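3. Study Area and Methods

3.1 Housing and survey sample

The study draws on a household survey carried out in Griston and the adjoining district of Pallis, where most rental housing was built in two periods and has since been divided into smaller units. Segura and Marín had earlier shown that storage space in these districts fell faster than total floor area when units were divided. Our survey was designed to find out how tenants respond to that loss, and in particular which belongings they keep in the rooms where they eat, sleep, and receive guests.

Letters were sent to 1,215 addresses taken from the municipal rental register. Of these, 408 households returned a completed questionnaire, and 103 agreed to a home interview. Interviews were held in the tenant's own home and lasted under an hour. Households that had moved in within the past six months were kept in the questionnaire sample but left out of the interviews, as pilot work led by Akande suggested that their storage habits had not yet settled.

The questionnaire asked about four kinds of storage: built-in closets, freestanding furniture, space under beds, and space outside the unit. Freestanding furniture was divided again by height. Pieces lower than a standard window sill were recorded as low storage, whether or not they had doors. This category covers long cabinets, chests, and benches with a lid – pieces that tenants often use as seats or display surfaces as well.

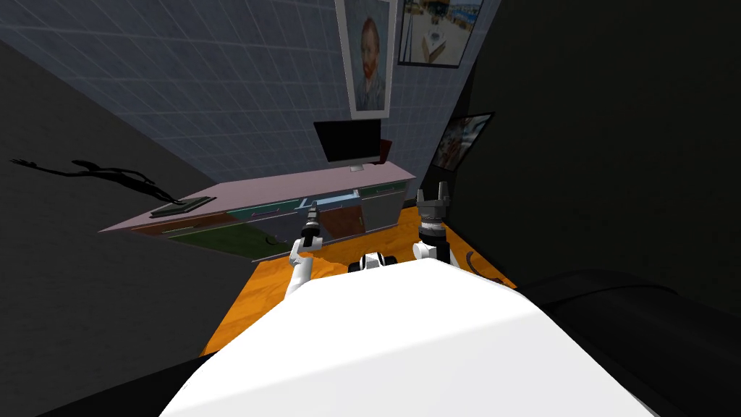

Low storage was of special interest because it competes with floor area more directly than tall furniture does. A tall wardrobe and a low cabinet may hold the same volume, but the cabinet takes up a longer stretch of wall. In the older Griston buildings, where radiators stand under the windows, tenants reported that the choice of wall was already limited before any furniture was bought.

3.2 Interview coding

Interviews were transcribed in full and coded by Arrieta and Sheehan, working separately. Each mention of a stored object was given a code for its location, how often it was used, and the reason offered for keeping it. Where the two coders disagreed, the passage was read again by a third member of the team. Most disagreements concerned seasonal items, which tenants described as being used "all the time" even when the season was short.

Wall use was coded separately. Tenants were asked to name any wall they had left clear and to say whether this was by choice. Answers fell into two broad groups: walls kept clear to make a room feel larger, and walls that the lease did not allow them to drill.

Figure 1. Views from the two interior renderings.

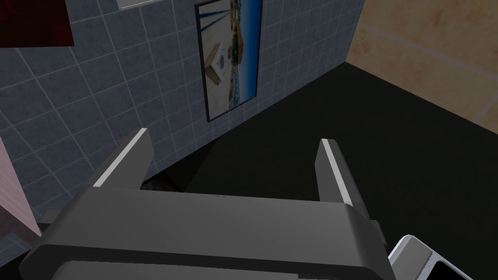

3.3 Limits of the sample

The survey reached tenants on the municipal register only. Sublet rooms are not listed there, and the Poduval buildings, which are managed under a separate agreement, were also left out. Both groups are likely to have less storage than the households reported on in this paper. The response rate was lower in Pallis than in Griston, and no weighting was applied to correct for this – the register does not record household size, which would have been needed to do so.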